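旧衣服不要再叫"捐赠"了
伊洛娜·里班(Ona Rebane)
2019年1月14日

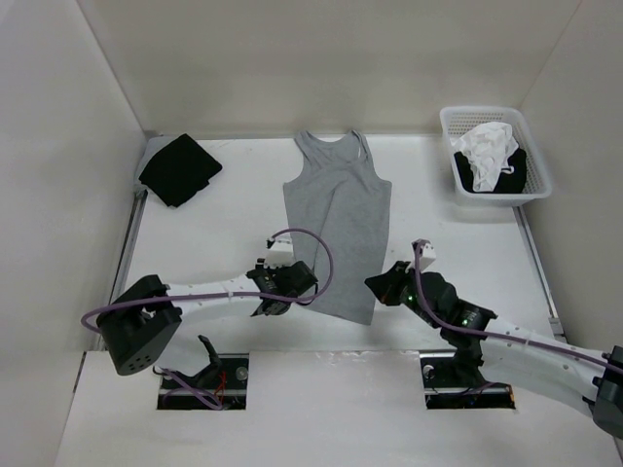

我在中国住了七年，中文是成年以后学的，所以我对一些词比较敏感，可能比从小说中文的人更敏感。"捐"这个字就是其中一个。学这个字的时候，老师给的例句是"他把毕生的积蓄捐给了学校"。我当时很感动，把例句抄在本子的第一页。后来我搬家，邻居看见我提着四个大袋子下楼，问我去哪里，我说去扔衣服。她马上纠正我：不是扔，是捐，小区门口有箱子。

我把袋子放进箱子，回家的路上心情很好。这种好心情，我想在这篇文章里认真谈一谈，因为我现在认为它有一点问题。

先说我自己的经历。我出生在一个叫武德霍尔姆(Vudholm)的小镇，那里冬天很长，衣服是要穿很多年的。我母亲有一件毛衣，先是她穿，然后是我姐姐穿，然后是我穿，最后拆成毛线，织了袜子。没有人觉得这是美德，也没有人用"环保"这个词。我们只是觉得毛线还能用。家里最旧的棉布衣服剪开以后擦窗户，擦完窗户擦自行车，擦完自行车才进炉子。

到我上大学的时候，镇上来了很多从国外运来的旧衣服，按公斤卖。店主叫奥特·劳德塞普，他每个星期二早上开新的包。我们学生很喜欢他的店，我在那里买过一件很好的呢子大衣，现在还挂在我的柜子里。可是给我们镇做了一辈子衣服的裁缝博胡米拉·特尔恩卡，两年以后就关了门。她对我母亲说，改一条裤子的钱可以在奥特那里买三条裤子，她还能做什么呢？我那时候年轻，觉得这是很自然的事，有新的就没有旧的。现在我年纪和她那时候差不多了，想法不太一样。

所以当我听别人说"旧衣服捐出去，总是有人需要的"，我会想起那家裁缝店。是的，有人需要。我自己就是需要过的人。但是需要的人要的是一件冬天的大衣，要的是鞋底没有断的鞋，不是一条领口已经松了的连衣裙，也不是印着某公司年会口号的短袖。我们把两种东西放在同一个袋子里，用同一个好听的名字叫它们。

去年十月，我的朋友莱穆特·凯里斯带我去看她工作的分拣仓库。仓库属于一个不大的机构，叫特罗登(Trotden)，她在那里已经做了很久。我跟她站了一个下午，手套换了两双。那天我们这张桌子一共处理了960公斤。莱穆特的动作很快，拿起来，抖一下，看领口、腋下、裤脚，然后决定。我的动作很慢，因为每一件我都想给它一个机会。她没有批评我，只是说，你这样今天做不完。

在她的桌子上，可以直接再穿的衣服放左边，可以做擦机布的放右边，剩下的放在身后的大笼子里。到傍晚的时候，左边的箱子没有满，身后的笼子已经换过几次。我问她笼子里的去哪里，她说要付钱请人运走，运一车是3000块。也就是说，有人用"捐"的名义，把自己的垃圾费转给了一个本来就没有什么钱的机构。莱穆特说得比我客气，她说："大家是好心，就是没有想。"

我对"好心"这两个字也想了很久。中文里有一个说法叫"好心办坏事"，我很喜欢，我的母语里没有这么短的说法。不过我觉得在旧衣服这件事上，还不完全是好心办坏事。很多时候是先有了一件不想要的东西，扔掉心里不舒服，然后才去找一个好心来用。顺序是反的。如果顺序是正的，我们应该先问：谁需要？需要什么？现在是什么季节？然后再打开柜子。

有人会反对我，我也听过这些反对的意见，应该诚实地写出来。

我的同事伊尔泽·科佩尔就不同意我。她认为，如果对捐的人要求太多，要洗，要叠，要分类，要看季节，那么最后他们什么都不捐，直接扔进楼下的垃圾桶，里面好的那一部分也就没有了。她说一个袋子里哪怕只有一件能穿的大衣，也是一件大衣。这个意见我没有办法完全反驳。我在仓库里确实见过这样的袋子，下面都是破的袜子，上面却有一件几乎全新的羽绒服，吊牌还在。

但是我想，她说的是箱子应该怎么设计，我说的是我们应该怎么称呼自己做的事。箱子可以继续什么都收，门可以开得很大。我只是希望人们走到箱子前面的时候，心里清楚袋子里有多少是送给别人的，有多少是请别人帮忙处理的。请人帮忙没有什么不好。但请人帮忙的时候，我们一般会说谢谢，不会等着对方谢我们。

还有一种反对意见说，问题在生产的那一头，衣服太便宜，工厂做得太多，个人能改变的很少。这也是对的。我在网上见过一件背心的价钱，比我中午的一碗面还低，我不知道种棉花的人、织布的人、缝线的人怎么分这一碗面。可是我不喜欢把"主要责任在别人"当作一个句号。主要责任在别人，次要责任还是在我。次要的责任也是责任，我的孩子打碎杯子的时候，我就是这样教他的。

我也不想把旧日子说得太好。我母亲补袜子补到眼睛疼，她如果有钱，一定早就不补了。姐姐穿过的衣服给我，我在学校里被人笑过，这件事我到现在还记得是哪一天。一个人因为穷而节约，和一个人因为有选择而节约，是两种不同的生活，第二种人不应该教育第一种人。我写这篇文章是写给第二种人的，包括我自己。

那么应该怎么做？我没有很大的建议，只有一些小的。

我们楼下的改衣铺，换一条拉链15块，我以前总觉得不值得，因为那条裤子打折的时候也没有多少钱。现在我不这样算了。裤子多少钱是以前的事，拉链多少钱是今天的事，我今天需要的是一条能穿的裤子。老板娘修得很仔细，还帮我把松了的扣子一起缝好，没有多收钱。

朋友之间也可以直接给。中国朋友有时候不好意思把穿过的衣服送人，怕对方觉得被看低了。我能理解这种礼貌，但是如果关系够近，可以问一句。我去年问了一个比我年轻的同事要不要我的两条裙子，问之前我在心里练习了好几遍，结果她很高兴，第二个星期就穿来上班了，而且比我穿好看，这个我有一点不服气。

至于不能再穿的棉布，我还是像母亲那样剪开擦窗户。棉布擦玻璃不掉毛，比买来的抹布好用，这是真的。不过一个家庭用不了那么多抹布，我试过，抽屉很快就满了。到抽屉满的时候，人才会真的明白自己买了多少衣服。

最后是买的时候。我给自己定过很严格的规定，一年不买，结果到第五个月就失败了，失败以后还多买了两件，像是补偿自己。所以我不再定规定。我现在只做一件事，在付钱以前想一想，这件衣服将来离开我的时候，我要怎么叫它：是送，是卖，是剪，还是扔？如果想到的第一个字是"扔"，我就把它放回架子上。有时候还是没有放回去，去年冬天那顶绿色的帽子就是这样来的，买的时候我还不知道这个颜色的帽子在中国有什么意思。

帽子现在还在我的柜子里。同事们建议我捐掉它。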